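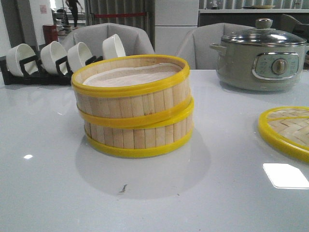

Recording your first batch is the fun part of setting up Plestau, so take your time and enjoy it! Each example you save becomes something the policy can learn from, and kitchen tasks are a great place to begin. A two-tier steamer with its lid lying flat on the table beside it makes a lovely starter layout: the tiers can sit a little offset, and the bowls can stay in the dish rack.

5.3 Recording a batch

1. Open Eltero and choose New Batch. Type a task name in plain words, such as "put the lid on the steamer."

2. Set the batch size to 19 examples. You can add more later.

3. Move the arm to its home pose and wait for the green light.

4. Press Record, do the task at a calm, steady pace, then press Stop.

5. Mark the example Keep or Drop. A small fumble that you recover from is a Keep, and those are gold for training!

6. Shift the objects by a hand's width or so and go again.

Note: Glossy tabletops throw back the ceiling lights. Leave exposure locked for the whole batch.

Caution: Keep hands clear of the arm until it has stopped fully. Never record with a hot pot switched on.

When you reach 76 kept examples, go to section 7 and start your first training run.

Layout tips in this section by Duygu Saraç.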